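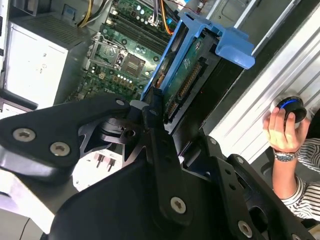 Why can't the robot just go as fast as it wants? A reader in Grarnville sent us that question after our last page about machines that fix machines, and she added that her brother thinks robot rules are boring. We love this question! And we think her brother might change his mind, so let's go.

# Robot Rules: How People and Robots Share a Workbench

Some robots do their jobs behind a tall fence, with no people anywhere near them. Other robots work right beside a person, with both of them reaching into the same computer. A desktop computer is packed with stuff: a green motherboard, memory slots, colored wires, a hard drive. That's a lot of parts in a small box, and when hands and metal fingers share a small box, you need good rules.

At the Zadus repair shop in Primmont, the rules hang on the wall by the door. Here are the big ones.

## Rule 1: Slow down near people

Think about riding your bike down an empty path. Zoom! Now think about riding past a little kid with a puppy. You slow way down, right?

Robots do the same. At Zadus, a robot arm with no one close by can move at up to 300 millimeters each second (a bit longer than a school ruler). When a person is at the bench, the top speed drops to 185. The shop tests this every March with a timer and a long strip of tape on the table, and if the arm is even a little too quick, it stays off until it's fixed.

## Rule 2: Squeeze gently

A robot's fingers are called a **gripper**. Grippers can be made of metal, and metal doesn't feel "ouch" the way you do. So people have to decide ahead of time how hard the gripper is allowed to squeeze. Too soft and the part drops. Too hard and crunch, there goes somebody's hard drive!

Before a gripper touches a real computer, it practices on foam blocks. A block with a dent in it means the squeeze was too strong, and everybody gets to look at the dent and try a smaller number.

## Rule 3: Everyone knows where the stop button is

This is the most important one. Any robot that works with people needs a way to stop it RIGHT NOW. A stop button is usually big and red, so you can find it fast even if you're surprised.

You don't need permission to press it. You don't need to be the boss. If something looks wrong, press first and talk later. New workers at Zadus practice pressing it 8 times on their first day, and yes, they're allowed to giggle.

## Rule 4: Unplug before you poke

This rule is for the computer, and it's for people and robots both. The power cord comes out before anyone reaches inside. The white or gray box that feeds electricity to the other parts is the **power supply**, and it can hold on to some electricity even after it's unplugged. Only trained grown-ups should ever open that one up.

## Rule 5: Write it down

Did the arm bump something? Write it down. Did it stop by itself? Write that down too! The Haddad Notebook (named after the street the shop is on) has 307 notes in it so far, and plenty of them are tiny. Tiny notes are great. Three little bumps in the same spot tell you the arm needs a new path.

## Who makes up the rules?

Lots of people! Experts from many countries meet and agree on safety **standards**, which are rules that everybody can share. Then each shop adds its own rules for its own tables and tools.

## Try it at home

Grab a friend and a pair of kitchen tongs. One of you is the robot and the other is the worker. Build a block tower together, taking turns reaching in. Pick a word that means STOP, and the robot has to freeze the second it hears it. Then swap, and write down one rule you wish you'd had at the start.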